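2018-08-17

**1/** Sauce shelf thread, as promised to the three people who asked. We moved into the Anbridge flat with one box marked KITCHEN MISC and it was nearly all bottles. I've put off sorting them since the start of August.

**2/** The kitchen has one decent cupboard and it's too shallow for anything tall. So everything we cook with has to live out on the white table against the wall. Fine by me, as long as it has a spot.

**3/** First job was pulling it all out and reading dates. Two jars of something from the old place went straight in the bin. The ketchup stays. It's a squeeze bottle with 番茄沙司 across the label, and I use it for sweet and sour pork and for eggs with tomato when the tomatoes are rubbish.

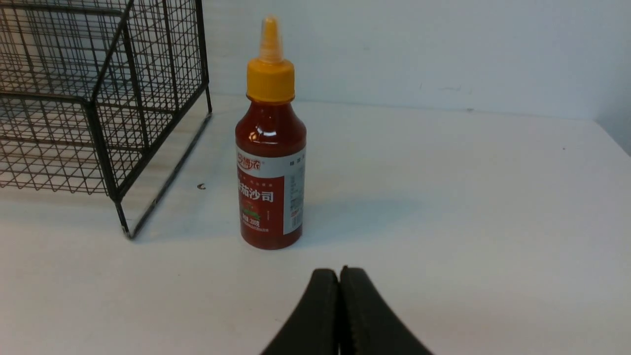 **4/** Wiped every bottle with a warm cloth and a bit of dish soap. Necks and caps are the worst. If a cap is really gummed up, stand it in hot water for a few minutes and use an old toothbrush on the thread.

**5/** The rack is black wire mesh with two levels, the back one higher than the front. I was going to get a bamboo one from Varano but it was $42 and I'd have worried about oil getting into it. You can rinse wire in the sink.

**6/** Measured it against the bench first and it would have blocked the power point, so the table won. Ji-hoon Do (flatmate, does most of the weeknight cooking) wanted it left of the stove. We tried that for a day and I kept knocking it with my elbow.

**7/** Layout so far: tall stuff on the upper level, cooking wine first. It's the one we reach for most and it's too tall to go anywhere else. I keep it to the left so there's room beside it for soy and vinegar. Short bottles will get the lower level.

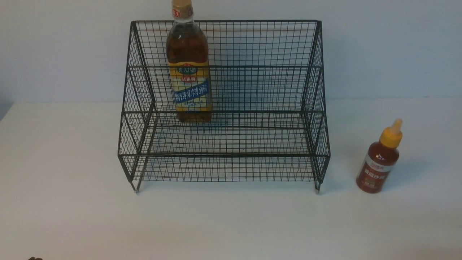

**8/** Someone asked if cooking wine has to go in the fridge. We never have. We get through a bottle in a month or so and keep it away from the window. If you only use it now and then, check the label.

**9/** Someone else asked about oil. It's not going on the rack. It drips no matter what you do, so it gets its own saucer by the stove.

**10/** Rules we've agreed on, such as they are:

- Anything opened goes at the front.
- No doubles. The spare stays in the cupboard until the first one is finished.
- Caps get wiped before the bottle goes back. Ji-hoon says he already does this – we'll see.
- If it hasn't been used by the end of the season, it gets cooked with or given away.

**11/** Still going through the ones with the wide caps. The one with the tan cap and the red and white label is staying too. I like that sort of cap, easy to get a grip on with greasy hands.
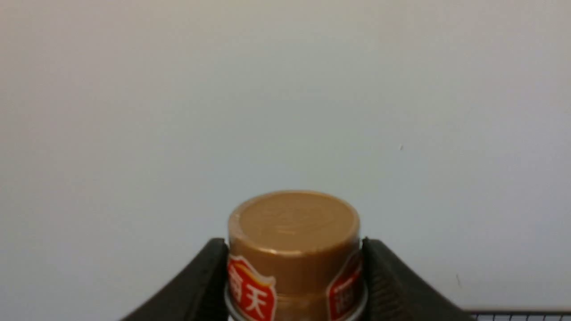

**12/** Left to do:

- Felt dots under the rack feet so they don't mark the table. Rebane has them, pack of 7, which is an odd number for a thing with legs.
- Date labels. Masking tape and a marker will do.
- Find a home for the big bag of star anise.
- Ask the Cerkton grocer if they'll get the small vinegar in again. The large one is almost a litre and it's a pain to pour.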